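4.3 Failure analysis: slow creep of the right wrist during tile pickup

The stop rate reported in the previous section hides one failure that we did not expect and that took us longer to understand than all the others together. We describe it separately because it involved a safety function that was working as written and still let an arm press on the work for longer than it should have.

The task in question is the transfer task. Small flat square pieces are scattered in a shallow tray, and the two arms have to move them one at a time onto a long bar. The pieces are thin, they overlap, and the gripper has to come down close to the tray floor to get under or around an edge. Contact with the tray is normal in this task. For that reason the contact limit in the Predside supervisor was set higher than for the other tasks, and a timer was added so that a short touch would not stop the run. A touch had to stay above the limit for 600 milliseconds before the supervisor would cut the drive current.

The failure was first seen by Maj-Britt Lunde while she was watching runs for a different purpose. She noticed that the right arm sometimes stayed down after the fingers had closed, and that the wrist kept turning by a small amount while it did so. The turn was slow enough that it was easy to take for the normal settling of the joint. In the logs the run was marked as a missed pickup. No stop had been raised and no contact warning had been written.

We then went back through the logs of the transfer task. The set used here has 2000 pickup attempts, all made with the same grippers and the same Gudon controller version. We looked for attempts in which the commanded and measured wrist angles drifted apart while the fingers were closed and the arm was not commanded to move. We found 159. Most of these ended by themselves when the next motion command arrived and pulled the arm up. In a smaller group the arm kept pressing until the operator ended the run by hand, and it is this second group that we treat as a safety matter.

4.3.1 What the supervisor saw

The Predside supervisor does not measure force directly. It works out an estimate from the motor current at each joint, after taking away the current expected for holding the arm against gravity. The estimate is filtered and then compared with the limit. When it goes over the limit, the timer starts. When it falls below, the timer is reset to zero.

In the affected attempts, the estimate went over the limit many times. It did not stay there. The wrist joint was moving in very small steps, sticking and then slipping, and each slip let the current fall for a moment. The fall was short but it was enough to bring the filtered value under the limit, and the timer started again from zero. One attempt shows the estimate crossing the limit again and again for the whole time the arm was down, and the timer never reached its end.

The reset rule had been chosen on purpose. With a rule that adds up the time over the limit, earlier versions of the system had stopped far too often during normal work. The operators had asked for fewer stops, and the reset rule gave them that. We had tested it against a steady push and against a single hard knock, and it passed both. We had not tested it against a push that comes and goes.

4.3.2 Why the wrist crept

The cause of the creep was on the command side. After closing the fingers, the Gudon controller holds the last position it was given. If the fingers close on a piece that is lying at an angle against another one, the closing itself turns the wrist slightly. The controller sees a position error and adds current to correct it. The integral part of the position loop had no upper bound in the hold state, so the correction grew for as long as the error was there. When it was large enough to overcome friction, the joint slipped, the error became smaller, and the whole thing began again.

In the moving state the integral part is bounded. The bound was lost in the hold state when the two states were split into separate modes in February, as part of an unrelated change to how the arms wait for each other. The split was reviewed. The review compared motion traces from before and after the change, and those traces were made in free space, where a missing bound has no effect.

There was a second factor, and we are less sure about how much it added. The cable of each arm runs along the outside of the links and bends at the wrist. When the wrist is near the end of its range, the cable pulls on it a little. The gravity model does not include this. In poses where the arm reaches across the tray, the pull acts in the same direction as the creep. We could make the failure happen with the cable held slack by hand, but it took more tries, so the cable is at most a contributing factor.

4.3.3 Reproduction

To study the failure without waiting for it to turn up, we wrote a short test sequence. The right gripper is lowered onto a bar, the fingers are closed against the side of the bar instead of around it, and the arm is left in the hold state. The left arm is parked clear of the bar with its gripper above the floor. No motion commands are sent after that. The sequence ends when the supervisor raises a stop or after 90 seconds, whichever comes first. 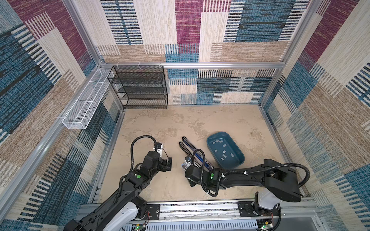

With the original settings the supervisor did not raise a stop in any run of the sequence in which creep began. With the bound restored in the hold state, the wrist still turned a little when the fingers closed, but it then stayed where it was and the estimate remained below the limit. We take this as good evidence that the missing bound is the main cause.

Restoring the bound does not repair the supervisor. Any other fault that makes the force rise and fall in the same way would pass through the reset rule as this one did. We therefore tested the supervisor by itself, feeding it recorded current from the affected attempts while the arms were switched off. Three rules were compared: the original reset rule, a rule that adds up all time over the limit within a run, and a leaky rule in which the timer counts down slowly when the estimate is under the limit. The adding rule caught every affected attempt and also stopped a large share of the good ones. The leaky rule caught all the attempts in which the operator had stepped in and most of the others. The ones it missed were short and ended with the arm lifting away.

We have used the leaky rule since 31st December. The limit itself has not been changed.

4.3.4 Consequences for the operator

No person was hurt in any of the attempts discussed here, and the operators work outside the enclosure while the drives are on. The risk we are concerned with comes afterward. The usual response to a missed pickup was to pause the run, open the cell and straighten the pieces by hand. A pause in the Muli task software does not remove drive current. It leaves the arm in the hold state, which is the state in which the creep took place. A person reaching in to free a piece could thus have been near a joint that was loaded and ready to slip.

The screen gave no sign of this. It showed "paused" in the same color whether the joints were loaded or not. Lunde, who had done the straightening herself many times, pointed out that the gripper sometimes gave a small jump when a piece was pulled free. This had been put down to play in the fingers – it was known to everyone who used the cell and had never been written down.

Two changes were made. The pause command now ramps the hold current down before the door can be opened, and the arm is allowed to sag by a small amount while this happens. The sag sometimes disturbs the pieces and costs the run, and we accept that. The screen also shows the estimated load on each wrist as long as the drives are on.

4.3.5 Limits of this analysis

The logs record the filtered estimate at a lower rate than the supervisor uses internally. Very short crossings are missing from them, and our search may have passed over attempts in which the creep was faster than the ones we found. The search also covers only the transfer task. The Dendis gripper test, which uses the same hold state with a different finger shape, was run before the controller modes were split and should not be affected, but its current data were not kept and we cannot check this.

We also have no independent force measurement. All values of contact load in this section come from the motor current, with the errors that this brings at low speed, where friction in the joint is hard to tell from a load at the fingers. A load cell under the tray would settle the question of how hard the arm was pressing in the worst attempts. One has been fitted for the runs in Section 5, and the comparison between measured and estimated load is given there.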